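Water Use in Small Apartment Buildings
Speaker notes, September 5, 2023
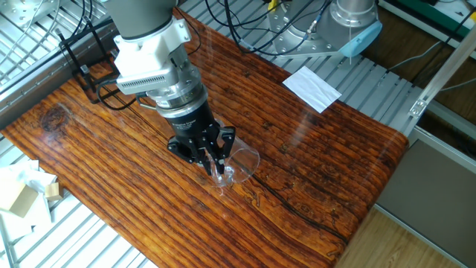

Start with the bill. The Hornov building has 33 units and one shared meter. In August it used 3,769 gallons a day. Pause, let people compare with their own.

Most of the waste was toilets. Dye tablets in the tank, wait, check the bowl. We found 8 leaking. Flappers are cheap, so change them all on the same visit.

Next slide, the Lorka Street building. Same age, same pipes, but each unit has its own meter. Tenants there report drips sooner. Don't oversell this, it's only 2 buildings.

Kitchen faucets: mention aerators, skip the flow chart if we're running late.

Someone will ask about billing tenants by unit. Check local rules first. Onura allows it with written notice, Baloch doesn't.

Ask who reads their meter monthly. Show of hands. Then handouts, back table.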